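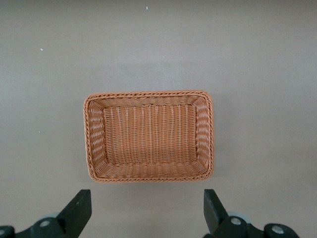
## Rim detection in the Dristden planner

The basket grasp has been the weakest part of the Dristden stack since January. The old code fit a box around whatever the wrist camera found and aimed the fingers at the middle of it. With a solid block that works. With an open basket the middle is air, and the planner would send the arm down to close on nothing.

Joon-young Choo has replaced that step with a rim finder. It looks for a closed band with four rounded corners, fits a line to each side, and hands the planner the side nearest the gripper. The planner then picks a point on that side and turns the wrist so one finger goes inside the wall and the other stays outside.

Woven material caused most of the trouble. A braided rim throws back small highlights all the way along, and the edge filter read each one as a separate short edge. The ribs in the floor of the basket made it worse, as they gave the filter a set of long parallel lines that scored higher than the rim. The new version blurs along the direction of the band before it scores anything, and it drops any line that doesn't meet a corner.

We ran the old and new code on the same 1139 saved wrist views. The old code picked a floor rib as the grasp line often enough that we stopped trusting its score. The new code did that 2 times, both with the basket turned well off square to the camera. Those views are in the regression set now.

Other changes in this release:

- The finger mask is now built from the current gripper opening. The fixed mask hid part of the near rim when the fingers were wide apart.
- Small specks on the table no longer start a new object track.
- The replay tool in Nilier can step through a plan one waypoint at a time.

Sloped walls are still open. The planner treats the inside of the basket as straight-sided, so its depth limit is too generous near the walls. Joon-young has a branch for this, and it needs review from someone who knows the collision checker.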